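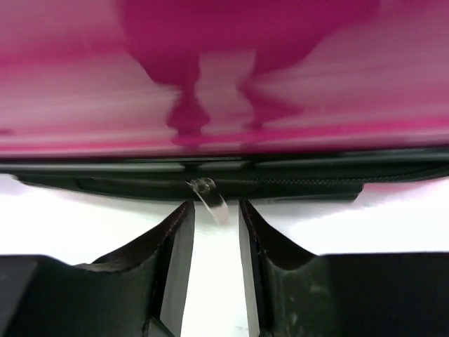

The view from the gripper's wrist camera, with a zipper pull just above the fingertips.

Clirora's new gripper kit goes on sale, and I got to play with one

6/13/25

If you've been waiting for a small robot hand that can cope with soft stuff, there's a new one to look at. Clirora has put its two-finger gripper kit up for sale, and I spent a good chunk of this week with one bolted to the bench arm at Tatonard, the shared workshop where I do most of my tinkering.

The kit costs $800. For that you get the gripper, a wrist camera with its bracket, a cable that's a bit too short for my liking, and 11 spare finger pads in a little tin. You bring your own arm. Clirora has a list of the ones it supports, and mine was on it, so I had the whole thing mounted before my coffee went cold (well, nearly).

What the company is really selling is the bag routine. The software comes with a handful of ready-made jobs, and the one everybody in the shop wanted to see was the zipper one. You put a pencil case or a pouch on the table, pick the job from the menu, and the arm goes looking for the pull. I used a pink case with a black zipper edge and a small see-through pull. I chose it to be mean. Clear plastic on a white background is a rotten thing to ask a camera to find!

It did better than I figured it would. I ran the job 11 times on that case and it got hold of the tab on all but 4 of them. When it missed, it mostly closed a hair too early and came up with nothing, then backed off and asked me what to do. I'd love a setting that just lets it have another go by itself. Yeshi Abdella, who looks after customer support at Clirora, told me over the phone that a retry option is in the works and should be out by January. She also said to turn the approach speed down a notch for clear or shiny pulls, and I wish that had been in the booklet.

The wrist camera is handy. You get the live view on your laptop while the arm moves, and you can see both fingers and whatever they're closing in on. The colour is good. Fast moves do smear the picture, though, so if you want to save clips to show your boss, slow things down first. I ended up with a lot of pink streaks on my hard drive.

The fingers come to a point at the tips, with a pale pad on the inside of each. I like the shape a lot. My old gripper had big square jaws and it was like trying to pick up a dime in mitts. Swapping the pads takes a small hex key and a bit of patience - the screws are tiny and I dropped one behind the bench, where it still lives.

Noise is fine. You can talk over it. The gripper weighs 406 grams on our kitchen scale, which matters if your arm is one of the lighter hobby models, so check what yours can carry before you order.

I also lent it to Tetteh Dramani for an afternoon. He runs the repair counter at Gyamfi, the luggage place down the street, and he's been wondering if a robot could do the boring open-and-close testing after a zipper's been replaced. His take was that the grip is gentle enough for fabric but the setup takes too long when every bag on the counter is a different size. "If I had a pile of the same pouch, sure," he told me. "For one suitcase I'd sooner use my thumb." Fair enough. He did stay an extra hour to play with it, mind you.

So who's it for? I'd say schools, small labs and people like me who already have an arm sitting there with a boring hand on the end of it. If you need something to run all day in a packing room, I'd wait and see how the pads hold up, as mine were looking a bit scuffed by the end of the week. A replacement set isn't listed in the store yet.

Orders are open now through Clirora's own site, and Bomonside will have the kit on its shelves later this summer. I'm hanging on to the loaner for a while longer and want to try it on jacket zippers next - if you've got a particularly nasty one, drop me a line.

Recent items

Bomonside adds a rental counter for bench arms
Wrist cameras: is the wide lens worth the extra money?
Tatonard open night moves to the bigger room
Readers' tips for keeping robot cables out of the way
Hands on with a cheap suction cup kit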